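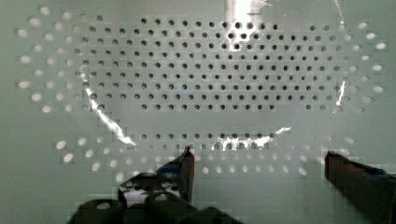
Week 2 handout, arm kits for a small lab. Reading a product as a buyer. Bring the spec sheet from last time, we mark it up in class.

Kit under review: **Zemlow tabletop kit**. One arm, two-finger gripper, wrist camera, overhead camera, controller software, set of practice objects. Sold through Moseck (reseller, also does the repairs). Competing quote from Pleltov, see end. Väisänen is the grant we are pretending to spend, so read the rules on the back of their form before you fall in love with anything.

## What you are paying for

Arm is the expensive bit and the least interesting bit to review. Most arms in this class reach, lift and repeat well enough for a kitchen-type task. Differences show up in:

- what the cameras give you, and when
- the fingers (shape, swap time, price of spares)
- cable routing
- software: recording, playback, export
- who picks up the phone

Write these down the left side of your sheet. Leave a wide column for notes, the brochure will not fill it for you.

## Wrist camera

Small unit on the hand, looks out past the fingers. Selling point is that it sees what the overhead camera can't, since the arm covers its own target a lot of the time. True. But check what it sees *close up*.

Things to look for on a demo unit:

- Are both fingertips in view? You want to judge the gap. On the Zemlow they come in from the bottom and the right side, dark against nearly anything.
- Glare. Any smooth, somewhat shiny surface near the lens gives you white streaks. Software may take a streak for an edge.
- Repeating patterns. Rows of holes are nasty. One hole looks like the next, so anything that tracks points from one video frame to the next can slip over by a row and never complain.
- Light through holes. Same part, same color, and some holes read black while others read white, depending what is behind. A detector trained on "dark dots" loses half of them.
- Compression. Blocky patches on flat areas. Ask if the stream can be saved uncompressed. (Zemlow answer: yes but at a lower rate. Get the rate in writing.)

1. Ask for raw wrist footage, not the edited clip from the product page. Watch it with the sound off.
2. Pause at closest approach. Can *you* tell where the fingers are relative to the edge of the object? If you can't, be suspicious of any claim that the software can.
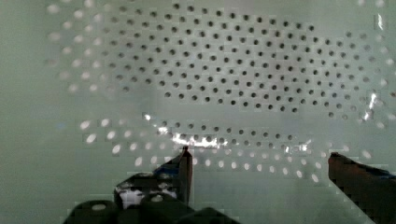
3. Ask for the same moment from the overhead camera. Line the two up by timestamp. If the vendor can't line them up, the clocks are seperate, and that is a real cost to you later on.

## Overhead camera

Sees the layout. Good for planning, weak on height. A bowl and a plate from straight above are both circles, so rims and shadows do a lot of the work.

Practice set is toy food and kitchen ware: bowl, plate, mug, banana, ketchup bottle, small round things. Cheap stuff, and good to have because it's replaceable. Note how much of it is pale or translucent. Pale plastic on a white table is hard going for vision, and a kit that copes with that should cope with most of what a student carries in. A red bottle on the other hand is easy. Don't let anybody demo on the red bottle only.

Ask where the test objects were placed, and whether anything was partly under the arm when the software had to find it. Occlusion is the usual state of affairs on a small table, arm included.
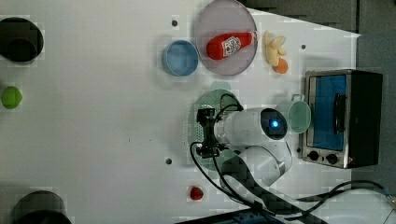 Mounting next. Plan your table before the kit ships. You will need clear space around the base, somewhere for the cables to go, and a bit of spare surface to park things on. An appliance at the edge of the table uses up reach quickly: whatever stands behind it might as well be off the table. Door swing too. Draw the arc on paper.

Cables. On this arm they run outside, looping off the hand and down along the links. Upside: you can swap one without opening a joint. Downside: loops snag on handles, and they hang into the overhead view. Ask Moseck what a spare wrist cable costs and how long it takes to arrive. Last quote had 11 working days, which in a 3 week lab block is most of the block gone.

## Software

Short section, we do this properly next week.

- Recording: both camera streams plus joint positions, one file per run. Good.
- Playback: fine for fixed objects. Move the mug a little and playback doesn't care, it goes where the mug was.
- Export: open format claimed. Try it. Open teh file in something that isn't theirs.
- Licence: per seat, 2 seats included. Who in a lab of yours would share a seat? Thought so, read the clause.

Training data. Brochure says a new task needs 100 recorded runs. 100 of *what*? Same layout each time or shuffled? One operator or several? A number like that means nothing till you know how much changed between runs. Put the question in your letter.
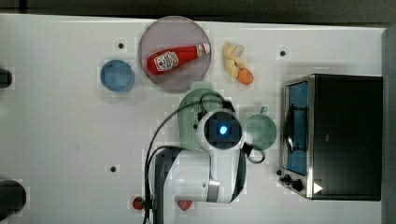
Same goes for success rates. If the objects never moved, you are reading a repeatability test with a nicer name. Ask for runs where the layout was changed between attempts, and ask what counted as a success: touched it, lifted it, or put it down in the right place. Three different numbers, brochures like the first one.

Stop buttons: go find them. Can you get to one with the arm stretched out over the table? From either side? With someone standing next to you? Try it on the demo unit, power on, before signing.

## Pleltov quote, quick compare

| | Zemlow (via Moseck) | Pleltov |
|---|---|---|
| Wrist camera | included | add-on |
| Overhead camera | included | included |
| Practice objects | included | none, bring own |
| Cables | outside | inside the links |
| Finger swap | hand tool | no tool |
| Seats | 2 | no limit |
| Repairs | reseller | ship to maker |

Inside cables look tidy, and a broken one means the arm leaves the building. Decide which kind of trouble you would prefer. Both answers are ok if you argue them.

Check against the Väisänen form: shipping counts as equipment, spares do not. Add-ons only count if they are on the first invoice, so a Pleltov camera bought later comes out of your own pocket.

## For next time

- One page, recommend or don't. Name the price of the thing you would give up.
- Letter to the vendor, 3 questions max. At least one on the wrist footage.
- Sketch of your table with reach circle, appliance, parking space, stop buttons.
- Bring a pale object from home, we'll try them for contrast on the white board.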